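로봇 손 시험, 이제는 ‘같은 잣대’로… 운드포트서 그리퍼 시뮬레이션 작업 지침 공개

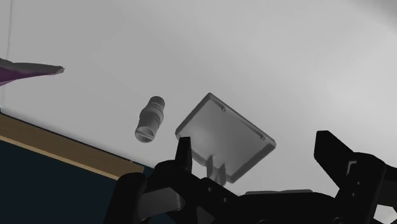 시뮬레이션 화면 속 검은색 로봇 그리퍼와 회색 직사각형 트레이.

2019-05-22

로봇이 물건 하나를 집어 옮기는 일이 뭐 그리 어려울까 싶지만, 막상 그 일을 업으로 삼는 분들과 마주 앉아 이야기를 듣다 보면 커피가 다 식도록 끝이 나지 않습니다. 운드포트(Undport)에서 열린 킬라(Killar) 공개 설명회도 꼭 그랬습니다. 예정된 시간을 한참 넘기고도 참석자들이 자리를 뜨지 않아서, 결국 진행을 맡은 직원이 웃으면서 회의실 불을 한 번 껐다 켜야 했을 정도니까요.

조립 자동화 업체 킬라가 내놓은 것은 새 로봇도, 새 프로그램도 아닌 58쪽짜리 문서입니다. 제목은 ‘그리퍼 시뮬레이션 작업 지침’. 가상 환경에서 로봇 손의 집기 동작을 시험할 때 무엇을 기록하고, 무엇을 고정해 두고, 어떤 경우에 결과를 버려야 하는지를 12개 장에 나누어 담았습니다. 분량만 들으면 조금 겁이 나지만, 실제로 펼쳐 보면 글씨도 큼직하고 작업자가 바로 옮겨 적을 수 있는 기록지가 꽤 많은 자리를 차지하고 있어 생각보다 술술 넘어갑니다.

지침 작성을 이끈 드라호미라 블체크(Drahomíra Vlček) 씨는 설명회 첫머리에서 “같은 부품을 같은 그리퍼로 집었는데 두 팀의 성공률이 전혀 다르게 나온 적이 있었다”고 말문을 열었습니다. 며칠을 들여다보니 로봇이나 제어 방식에는 차이가 없었고, 한쪽은 부품이 살짝 들리기만 해도 성공으로, 다른 한쪽은 지정된 자리에 내려놓아야 성공으로 적고 있었다고 합니다. 듣고 있던 분들 사이에서 “우리도 그랬는데” 하는 웃음이 여기저기서 터져 나왔습니다.

그래서 지침의 앞부분은 용어부터 차근차근 맞춥니다. ‘접촉’, ‘파지’, ‘들어 올림’, ‘놓기’를 각각 따로 정의하고, 성공과 실패의 기준은 시험을 시작하기 전에 문서로 남기도록 했습니다. 시험 도중에 기준을 고쳤다면 그때까지의 결과는 새 결과와 합산하지 않습니다. 조금 야박하게 들릴 수도 있겠지만, 블체크 씨는 이 조항만큼은 초안부터 한 글자도 바꾸지 않았다고 하네요.

설명회에서 질문이 가장 많이 몰린 대목은 물체의 초기 배치였습니다. 지침은 한 가지 조건마다 최소 10회를 반복하되, 물체의 위치와 기울기를 매번 기록하고 난수 초깃값도 함께 보관하라고 권합니다. 물체가 공중에 뜬 상태로 시작하는 시험이라면 중력과 고정 여부를 반드시 적어야 하고, 물체끼리 겹치거나 그리퍼 안쪽으로 파고든 채 시작된 시험은 따로 표시해 집계에서 뺍니다. 트레이처럼 납작하고 테두리가 있는 부품은 어느 변을 잡으려 했는지까지 남기도록 했는데, 현장에서 일하는 분들이 유독 고개를 끄덕인 부분이기도 합니다.

시점에 관한 규정도 눈에 띕니다. 그리퍼 가까이에서 본 화면만 남기면 손가락에 가려지는 부분이 생기기 마련이어서, 서로 다른 2개 시점의 화면을 함께 저장하도록 했습니다. 화면이 기울어져 있더라도 나중에 보기 좋게 돌려서 저장하지 말고 원본 그대로 두고, 기울기 값은 별도의 칸에 적으라는 친절한 설명도 곁들였습니다.

물론 쓴소리도 있었습니다. 부품 공급사 파빅스(Pavix)에서 시험 업무를 맡고 있는 지네트 서덜랜드(Ginette Sutherland) 씨는 “취지에는 전적으로 동의하지만, 작은 업체에서 이 기록지를 다 채우려면 시험하는 시간보다 적는 시간이 더 길어질 것”이라고 걱정했습니다. 특히 마찰 계수를 재질별로 적게 한 표는 부품 종류가 많은 회사에는 큰 부담이라는 지적이었습니다. 블체크 씨도 선선히 수긍하면서, 필수 항목만 추린 간이 기록지를 따로 만들어 보겠다고 답했습니다. 두 분이 쉬는 시간에도 복도에 서서 표의 어느 칸을 지울지 한참 이야기를 나누는 모습이 퍽 보기 좋았습니다.

시뮬레이션 결과를 실제 설비로 옮길 때의 원칙도 한 장을 차지합니다. 가상 환경에서 통과한 동작이라도 실물 로봇에서는 낮은 속도로 처음부터 다시 확인해야 하며, 시뮬레이션 성적을 안전 확인 자료로 대신 제출할 수 없다고 못 박았습니다. 실물 시험에서 실패한 동작은 지우지 말고 가상 시험 기록 옆에 나란히 붙여 두라는 내용도 있습니다. 나중에 합류한 동료가 그 기록을 보고 같은 길을 다시 헤매지 않았으면 하는 마음에서 넣은 조항이라고 합니다.

이번 지침은 강제성이 없는 권고 문서입니다. 킬라는 우선 피게로아(Figueroa) 작업장에서 이 지침을 시범 적용하고, 거기서 나온 의견과 파빅스 측이 건넨 제안을 모아 10월에 개정판을 내놓을 계획입니다. 간이 기록지도 그때 함께 실립니다.

지침서는 운드포트 설명회장 안내대에서 인쇄본으로 받아 볼 수 있으며, 의견을 보내실 분은 책자 맨 뒤에 붙은 의견서를 작성해 같은 곳에 내시면 됩니다. 손글씨도 괜찮고, 한 줄짜리 의견도 반갑게 읽겠다고 담당자가 거듭 당부했습니다.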